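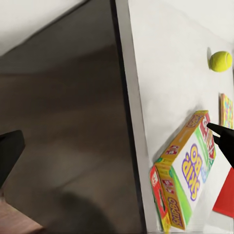

Télétravail : se faire rembourser un bureau par l'employeur ?

Hala Ouali
Bonjour, je suis salariée chez Cililine et je passe en télétravail trois jours par semaine à partir de janvier. Mon responsable m'a dit à l'oral que je pouvais acheter un bureau et envoyer la facture, sans rien préciser. Or l'accord interne parle d'une indemnité de 40 euros par mois et pas du tout du mobilier. Est-ce que je risque d'avancer l'argent pour rien ?

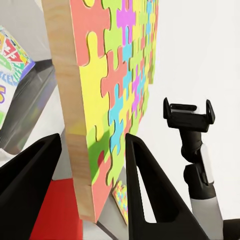
Fouad Helmy
oui tu risques. demande un mail avant d'acheter, moi j'ai attendu 62 jours et ils ont fini par refuser

Asanka Saha
Relisez d'abord l'accord en entier, annexes comprises. Chez nous le mobilier était dans l'annexe, avec un plafond. Si rien n'est prévu, écrivez à votre responsable en joignant le devis — pas la facture — et attendez une réponse écrite.

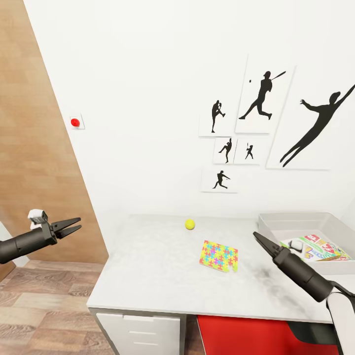 Demandez aussi à qui appartient le meuble en cas de départ. Mon ancien employeur voulait récupérer le sien, et j'ai dû le démonter moi-même. Pour le choix, restez simple : un bureau blanc à plateau gris clair façon marbre passe très bien contre un mur blanc, et un modèle sobre se fait valider plus facilement. Gardez une copie du devis et des échanges.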